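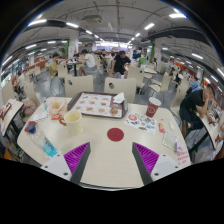
Food court table.

Sunday, September 2, 2007

I have been meaning to write about Samdale Town for a good three weeks, and every time I sit down to do it something else happens at the club and I have to start again. So this will be a bit of a ramble, I'm afraid. Put the kettle on.

For those who have wandered in from my gardening posts (hello, the leeks are fine), Samdale are the football team I have followed since I was nine, when my uncle took me to stand behind the goal in a coat that came down past my knees. We lost that day, and we have lost a fair number of times since, but I was hooked all the same and I've never managed to get properly unhooked. We play at a level where you can hear the full backs talking to each other. I've always liked that about it.

Yesterday was the away trip to Wiriya Park, which on the fixture list had looked like the sort of match you write off in advance. They went up to the division above three seasons ago, came straight back down again, and still have the ground to show for it, with proper seats on all four sides and a scoreboard that works. The gate was read out as 3,457 and I believe every one of them. Our end had perhaps a couple of coaches' worth plus those of us who had driven, and we made a decent noise for the first twenty minutes and then, as usual, got a bit hungry.

I went up with Nattawut Saengthong, my travelling companion of many years, and we talked the whole way there about the midfield. I won't give you all of it. The short version is that he thinks we should play three in the middle and I think we haven't got three, and we had got as far as the ring road before either of us noticed we'd missed the turning.

Anyway, the match. They scored after eleven minutes from a corner that should have been cleared twice. I had my head in my hands by then and was already rehearsing what I'd say at work on Monday. But then, and I still don't quite know how, we settled. Our new left back (on loan until November, and I do hope they let us keep him longer) started getting forward, and their right-hand side didn't seem to fancy it at all. He put in one cross before half-time that Danny from the bakery end has described to me since as the best he's seen from a Samdale player in ten years, and Danny is not a generous man about crosses. Naturally it was headed over.

Half-time was a cup of tea and a great deal of standing about. I should say that the people at Wiriya Park were lovely. A steward let an older couple from our lot move down out of the wind, and the lady in the tea hut gave me extra milk without my having to ask.

The second half was one of those you want to keep in a jar. We equalised on the hour, a scruffy goal, in off somebody's shin, and I have heard four different names given for whose shin it was. The club website has now put it down as an own goal, which seems a bit mean. After that we were the better side. I know I would say that, but Nattawut said it too and he is a gloomier person than I am. They hit the post with ten minutes left and I made a noise I'm not proud of. And then in the eighty-eighth minute the loan lad went down the left again, cut it back instead of crossing it, and there was our captain arriving at the edge of the box as if he had all afternoon. Low, hard, bottom corner. Two one.

I hugged a man I had never met. He was wearing one of the old Mekalance shirts, from when they sponsored us, the ones with the collar that scratched, and I can report that it still scratches.

We were kept waiting a long while getting out of the car park, so by the time we were moving we had heard all the other results on the radio. It puts us sixth, which means nothing in the first days of September and I've looked at the table five times this morning.

Now, to the other business, which some of you have emailed about. The stand. As most of you will know, the roof over the north terrace at our place was shut off in the spring, and the club needs to put up its share of the repair before the winter. Pornthip Boonchu has been running the collection from the supporters' side and she tells me we have now passed 2,000 pounds, which is marvellous for people who mostly pay in with coins. Iltano, the builders out on the Samdale road, have offered to lend the scaffolding. There is still a gap, though. If you have been meaning to buy one of the named bricks and haven't got round to it, Pornthip has the forms at the turnstile and she will take up to 400 words of grumbling along with your money if that's what it costs to get it. I have bought one for my uncle. It took me ages to decide what to put on it and in the end I just put his name and "behind the goal", since that's where anyone who knew him would look.

Next Saturday we're at home, three o'clock, and I've been told the pies are back to the old supplier after all the letters. I wrote two of those letters. Bring a coat if you're standing, it gets chilly on that side once the sun goes behind the flats, and if anyone finds a green glove under the benches near the dugout it belongs to Nattawut and he'd like it back.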